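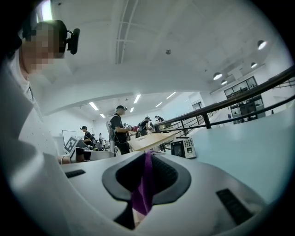

The lease on the upstairs room at Kekana ran out at the end of July, and my sister and I had until six o'clock to get the last of our mother's stock off the tables. She had sold bags for most of her life, and for the last stretch of it she sold them from there. I had only ever gone in after dark, to pick her up. In daylight the place looked bigger. The walls were white and so was the ceiling, with four round lamps hanging in a line down one side, and people were already busy at the tables when we came up. I put our cartons down and asked which table was ours.

"All the ones with bags on," my sister said.

There were more bags than I'd been told. Mum had ordered from Lurkel twice in her last year, and the second order had never been unpacked. The invoice was taped to the carton. It said 1198 dollars, paid. I folded it and put it in my pocket, and then I took it out again and gave it to my sister, who was doing the estate.

We worked without talking much. She did the totes and I did the small ones with zips. You had to pull the paper stuffing out, press the bag flat, fold the strap in and lay it with the others. Mum used to be able to do it while arguing on the phone. I kept leaving the straps hanging out, and my sister kept reaching across to tuck them in.

"Did she ever tell you what she wanted done with these?" I said.

"She wanted them sold."

"After, though."

"She didn't think about after."

The man from Terico had offered us 3000 for the lot, sight unseen, and my sister had said yes before ringing me. I had been angry about it for a week. I'd thought we should run the stall ourselves until Christmas, on weekends, and see. I'd even worked out the petrol. Now I looked at how many there were and couldn't think where I would have put them. My garage had the kayak in it, and the dryer.

At the bottom of the second carton was a brown bag that wasn't new. The lining had a biro mark in it and the clasp was a Nimo one, the kind she'd stopped carrying years ago. Inside were a comb, a bus ticket and a list in her writing. Milk, stamps, ring girls.

My sister read it and handed it back.

"Which time was that, do you think?" she said.

"Could be any."

She taped the carton shut and wrote the weight on the side. I put the list back in the bag and hung it over my shoulder, and it sat too high, as she'd always worn it shorter than I would. I didn't fix the buckle. We still had nearly a whole table to clear and it was past four.

"Do you want the totes end or this end?" my sister asked.

I said I'd take the totes.

2 comments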